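Cómo guardar piezas sueltas de varios paquetes en una sola caja
Imprimir | Enviar por correo electrónico
3 respuestas | Compartir (2) | 1,816 visitas

Mafalda Serrano
Buenas. Estoy recogiendo el material que quedó de un montaje en casa y no sé cómo ordenarlo. Hay clips negros de plástico, cables, una barra metálica brillante, unas cajitas blancas y trozos de espuma del embalaje. Lo tengo todo repartido sobre una alfombrilla negra, en el suelo, y solo quiero usar una caja de cartón para guardarlo.

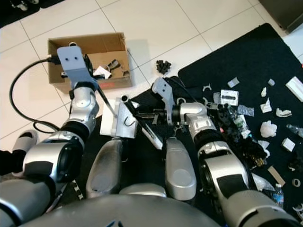
El problema es que en febrero ya lo guardé todo junto y al abrirlo los cables salieron hechos un nudo con los clips. Tampoco sé si conviene conservar la espuma. La caja irá a un estante alto del trastero y la abriré dos veces al año como mucho. ¿Metéis primero lo pequeño o lo grande?

Martim Teixeira
Lo pequeño en bolsas con cierre y listo. La espuma la tiro siempre.

Halina Wieczorek
Yo separaría antes de meter nada. Los clips a una bolsa, los cables a otra, cada cable enrollado por su cuenta y sujeto con una tira de velcro. Si un clip está enganchado en un cable, suéltalo ahora – luego cuesta el doble.

Lo que venga en caja propia lo dejas en su caja y va al fondo. Encima, las bolsas. Yo uso las de Naltura, de tamaño mediano, pero sirven las de congelar. Escribe el contenido en la bolsa con rotulador antes de llenarla.

La barra es otra cosa. El metal pulido se raya con facilidad si roza con piezas duras, así que envuélvela en un paño o en papel y colócala al final, pegada a un lateral.

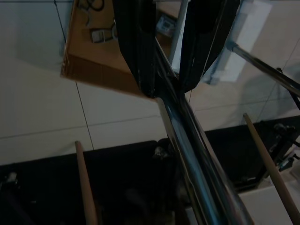

Página 2

Si es más larga que la caja, no la dejes asomando entre las solapas, porque no cerrarán bien y al apilar algo encima se dobla el cartón. En ese caso guárdala aparte, tumbada al fondo del estante, con una etiqueta que diga a qué caja pertenece.

Salvador Pinheiro
De acuerdo con Halina menos en lo del papel. El de periódico mancha, mejor un paño viejo.
Sobre la espuma: guarda las piezas que tengan forma y encajen con algo. Los fragmentos sueltos no protegen nada y sueltan bolitas. Y pega la etiqueta en el lado corto de la caja, que es el que se ve desde abajo en un estante alto.

Compartir (2)
Imprimir | Enviar por correo electrónico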